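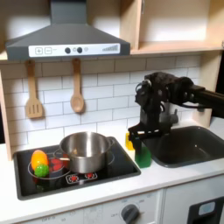
The gripper at the counter, between the cooktop and the sink.

Six weeks with the Okow arm kit

February 24, 2021

Genowefa Sobczak teaches a two-semester course in applied automation at a community college, and she buys most of her equipment the way other people buy used cars. She reads the forum posts, asks for the parts list, and calls the seller with questions until they stop picking up. The Okow arm kit from Gratora passed that stage in October. The college ordered one, and she has now had it on the bench for six weeks of real use. I called her to ask if she would buy a second.

"Probably yes," she said. "But I'd order it differently, and I'd want to have a talk with them about the manual first."

The kit is a bracket-and-servo arm in black metal with a two-finger gripper, sold with a controller board, a power supply and a license for the recording software. The college paid $1,934, including shipping, through a reseller called Barbieri. Gratora also sells direct, for slightly less, but Sobczak's purchasing office already had an account with Barbieri and opening a new one takes most of a semester.

"So that's the price I know," she said. "People write to me and say they saw it cheaper. Fine. That was our price."

Putting it together

Gratora says one person can assemble the kit in an afternoon. Sobczak gave the job to two second-year students and let them take their time. They needed nine hours, spread over three lab sessions.

"Most of that was the brackets. They look alike, and two of them are mirror images, and the drawing in the manual is from behind. The students put one on backward and didn't find out until they got to the gripper. Then it all came apart again."

She has no complaints about the metal. The plates were flat, the holes lined up, and the fasteners were bagged by step with a few spares in each bag. Thread locker is not included. She thinks it should be, and she told the students to use it on every servo hub.

"If you skip it, the hub will start to work loose after a few days of running. You hear it before you see it. A little tick when the arm changes direction."

The software installed without trouble on one lab computer and refused to find the controller board on another. The fix was a different USB port. She still doesn't know why.

A small kitchen to work in

The arm works in a toy kitchen from Wurmont, bought separately. Sobczak had planned to use a plain table with tape marks on it, which is what the lab had done with its older arms. A colleague talked her out of it.

"On a table the students get it working in one afternoon and think they're done. In the kitchen there's a sink. There's a faucet. There's a spoon hanging on the wall right where you want to swing the arm. Now they have to think about the path and not only about the two end points."

The sink is deep for a toy, with a rounded rim, and a block set down too close to the rim can tip in. The white counter is a help for the camera software and a nuisance in other ways. The servo housings throw shadows on it, and the first vision script the students wrote kept mistaking shadow for object whenever the overhead lights were on. They changed the color threshold and that took care of most of it.

The basic exercise is simple. There is a green block and a yellow one. The arm has to pick up the green one and move it without touching the yellow one. Students drive the arm by hand with the controller first and record each run, then use the recordings to train a policy that tries the same thing without them. When we spoke, the class had 284 recorded runs saved, and Sobczak had gone through all of them.

"I threw out a fair number. Somebody bumps the counter, somebody stops halfway to answer a question. The software lets you mark a run as bad right after you record it, which I like. What it doesn't let you do is trim one. If the first part is good and the end is junk, you keep it all or lose it all."

She raised that with Gratora and was told trimming is planned. No date was given.
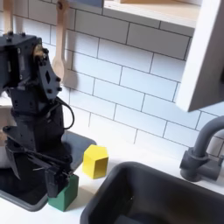

The gripper and the cable

I asked what she would change if she could change one part, and she said the cable before I had finished the question.

On the Okow, a thin cable comes out of the side of the arm near the middle, makes a loop in the open air, and goes back in. The loop has to be there so the joint can turn without pulling the connector. Sobczak understands that and still doesn't like it.

"It's the one thing on the arm that looks like a student did it. On a bare table it's no problem. In a kitchen it's one more thing that can catch. We've snagged it on the faucet twice, and the second time it pulled the plug out and the gripper went dead. Nothing broke. You push the plug back in and start again. But if you're on the thirtieth run of the day you're not happy."

Her students tried a spiral wrap, which made the cable too stiff, and then a small clip printed in the lab to hold the loop closer to the body. The clip works as long as the arm stays out of one corner of its range.

I passed this on to Lợi Phùng, who handles technical support for Gratora and who has answered most of Sobczak's emails. He was frank about it.

"We know about the loop," Phùng said. "We tried routing the cable through the bracket and it wore on the edge of the cutout. An open loop gets snagged sometimes, and when it does you can see what happened. A worn cable inside a bracket fails a little at a time and you spend a week looking for it. So for now we leave it outside."

Would they sell a clip? "We might. If she sends us the file for hers, I'd be glad to look at it."

She has better things to say about the gripper. The fingers are long and flat, with holes for mounting pads or custom tips, and they close parallel to each other, so a block with straight sides is held by its faces and doesn't roll. The yellow block, with more sides, takes more care. If the fingers come down on the corners it turns as they close.

"That one is a good teaching block," she said. "The green one forgives you. With the yellow one you have to look at which way it's facing first, and so does your software."

Her students wanted to glue foam to the fingers in the first week. She made them wait until they had run it bare for a while, and then let them try thin rubber pads. The pads helped with the plastic toy food that came out of the supply closet and made little difference with the blocks.

The trouble with a bare gripper is mostly one of seeing. From the operator's side the fingers and their linkage cover the top of the block just when you need to see it, and a beginner tends to stop short and hover.
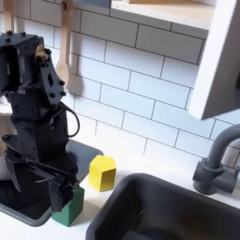

"They all do it," Sobczak said. "They get down close, they lose sight of the edge, and they stop. Then they go up, look, come down, stop again. I tell them to line up from higher and trust it for the last bit. It takes most of them a session or so to get comfortable, and you can see it in the recordings. The early ones are twice as long."

Her advice to other instructors is to throw out the first day of recordings for every new operator. The policy trained on everything had picked up the hesitation along with the rest, and it would hang over the block before closing. The one trained on the later runs moved more smoothly.

Support and spare parts

One servo failed in the fourth week, at the wrist. Sobczak wrote to Barbieri, who told her to write to Gratora, who told her the warranty went through the reseller. That took several emails to sort out. Once Phùng got involved a replacement was shipped the same day.

"I don't blame him. He was the one who fixed it. But somebody should write down who does what. If you buy through a reseller, ask before you pay."

Phùng agreed that the wording on the warranty card is unclear and said a new card is being printed. He also said that schools buying the kit should add a spare servo to the first order. Sobczak had reached the same view by herself. That's what she meant by ordering differently: one spare servo, one spare cable, and a second set of fingers so that two groups can each keep their own pads on.

As for the manual, she has marked up her copy in pencil and scanned it for the students. Most of her notes are on the bracket pages. There is a drawing of her own for the part seen from the front, and next to the page on hubs she has written THREAD LOCKER, underlined.

I asked who should not buy it. She thought about that for a while.

"Anyone who needs it to repeat to a fraction of a millimeter. It won't. It's a hobby-type arm with decent metal, and the joints have a little play in them. Also anyone with nobody around to tighten things. You have to go over the bolts once a week, and if you don't want to do that, get something sealed and pay for it."

For a class, she said, the open build is part of the reason to have it. A student can look at the arm and see what moves what. The older arms in the lab have covers on them, and when one stops, the class stands around it and waits for her.

The order form for the second kit was on her desk when we talked. She was waiting to hear from Phùng about the trimming feature before she sent it in, and she had already asked him twice.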